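Controller drops connection after firmware update, wired works fine

I have a Rastex wireless pad paired to a console through the Nernia USB receiver. After the November firmware the pad disconnects 10 to 17 minutes into a session, then reconnects when I press the center button. Over the cable it never drops. Battery reads 99 percent. The receiver is in the console's rear port. I have re-paired it and tried both rear ports. 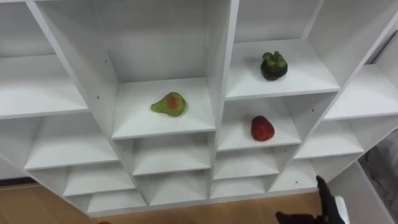 Replies

Cordeiro
The November update changed the idle timer. On receivers with older firmware the pad never gets the keep-alive packet and goes to sleep. The pad updater does not touch the receiver. You have to flash it separately:

Plug the receiver into a PC, directly, no hub.
Open the Nernia tool and go to Device, then Receiver.
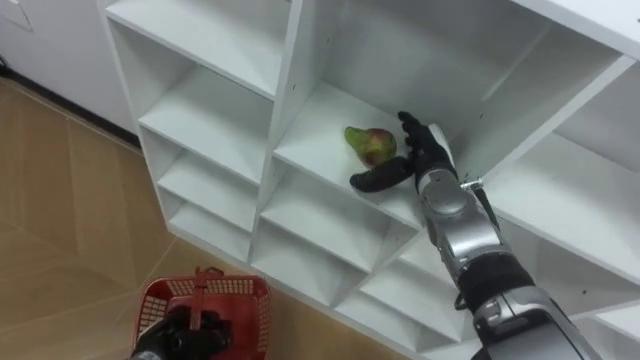 If the build number is below 1,105, click Update and leave the receiver plugged in until the light stays solid. Pair the pad again afterward, as the flash clears the stored key. Mine held a connection all evening after that.

Stunden
Posted from Lisbon. Same pad, receiver already on 1,105, still dropped.
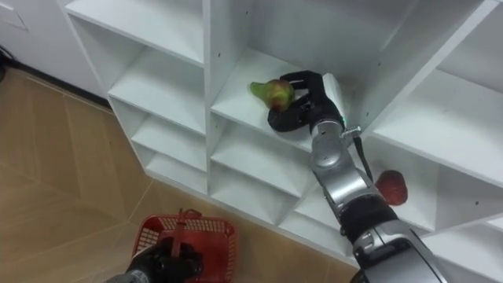
Lisbon, November
Update to my post. In my case it was interference from an external drive in the USB 3 port beside the receiver. Moved the receiver to a front port with a short extension cable and the drops stopped. Check the build number first, then try this.

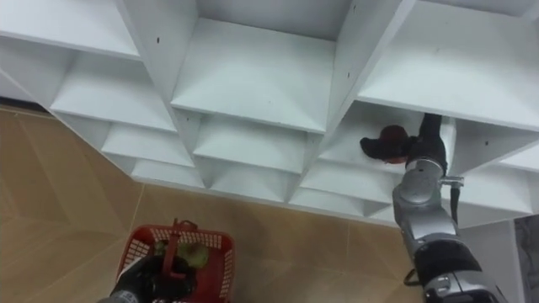
The extension should be USB 2. A USB 3 cable also works but mine was poorly shielded and made it worse.

rearport
just use the cable, less lag anyway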